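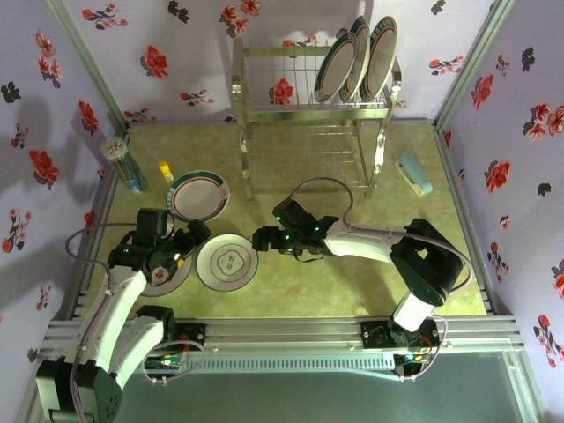

## Can it do the dishes yet? A thread

**1/** My cousin Paavo asks me this every time we speak on the phone. He has a small café in Rallau and he hates the washing-up. So I will try to answer him properly, in public, and then I can send him the link.

**2/** The short answer: not yet, but one small piece of the job is getting close. I mean putting clean plates into a rack. Washing them is another matter and I will come to it.

**3/** Three plates are standing in the rack and three are still on the table. For you or me this is a few seconds of work. For two arms it is a long chain of small decisions, and each of them can go wrong.

**4/** A plate that lies flat is the worst thing. There is nothing to hold except the rim, and the rim is almost on the table. A person pushes a fingernail under it without thinking. A gripper has no fingernail.

**5/** Then the plate must be turned from flat to standing, and it must go between thin wires. If the angle is a little wrong, the edge sits on top of the wire. A person feels this in the hand. Many machines feel very little, they mostly look.

**6/** And plates are not all the same. One of these has a thin grey line on the rim, another has a wide green one. At Paavo's café there are plates from his mother, plates from a closed hotel, and plates which I think came from me. He will not buy a matching set to please a robot.

**7/** I keep a notebook of the trials I have watched at Wirkenstead, where I help in the evenings. It has 222 tries with plates in it. I write only "in the rack", "not in the rack" and "broken". The middle word is the one I write most.

**8/** Broken is rare, I must be fair. It was 4 times in the whole notebook. Paavo breaks more than this in January alone, but he also handles many more plates.

**9/** Speed is the real trouble for a café. On a good evening one plate took nearly 40 seconds. At lunch time Paavo would have a tower of plates up to the ceiling.

**10/** Leinonen, who has the bakery next to him, asked me a better question: "Does it need to be quick if it works at night?" I had no good answer. If the arms can go on slowly from closing time until 6 in the morning, then perhaps slow is all right. But somebody must trust them alone with the plates, and today I would not.

**11/** Washing is harder again. Water, foam, fat, a fork hidden under a bowl. A normal dishwasher machine does this part very well already, and it costs much less than two arms. What the café misses is the person who fills it and empties it.

**12/** So I think this is where the arms will come first: emptying. The plates are clean, they have a known place to go, and there is no hot soup in the way.

**13/** Paavo has read this far (I sent him the draft) and he wants to know about the Jivico, the kitchen helper he saw advertised. I have not tried it. I would ask the seller to bring one and let it empty your own dishwasher, with your own ugly plates, while you watch.

**14/** A reader asks if I would have such arms at home. For plates, no. I live alone and I own 2 good ones. For folding sheets I would pay quite a lot, but that is a different notebook.

**15/** I will write again when I have more evenings to report. Paavo, please buy new gloves until then.

Arvo Koivisto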